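Dillus, episode 117, and I am not ready

Up far too late again, gone midnight, but I have to get this down while it's fresh.
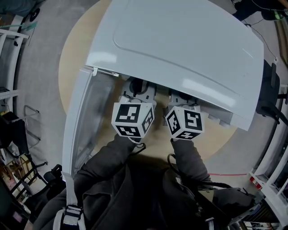 So. The lighthouse keeper's sister is alive! She's been running the ferry office in Florstead under her married name since the second series, and they let us walk past her at least 3 times. I went back to check and there she is, stamping Kátia's ticket in the harbour episode. Same green coat!

Kátia Teixeira rang the minute the credits ended (she's watching from Toledo, an hour ahead of me, so goodness knows what time she's getting up). We shouted over each other for ages. She's thrilled because the character who shares her name finally gets a proper storyline, and she reckons the brother knew all along. I don't. His face in the kitchen when the letter came was real shock.

There are 527 episodes in all, which sounded mad in March when I started and now feels a bit mean. I've promised to try Clonness after this, another old soap, with 800 of them.

Loved the music tonight as well, that slow accordion bit over the boats. Must find out who wrote it. One more before bed? No. Well, maybe just the first scene.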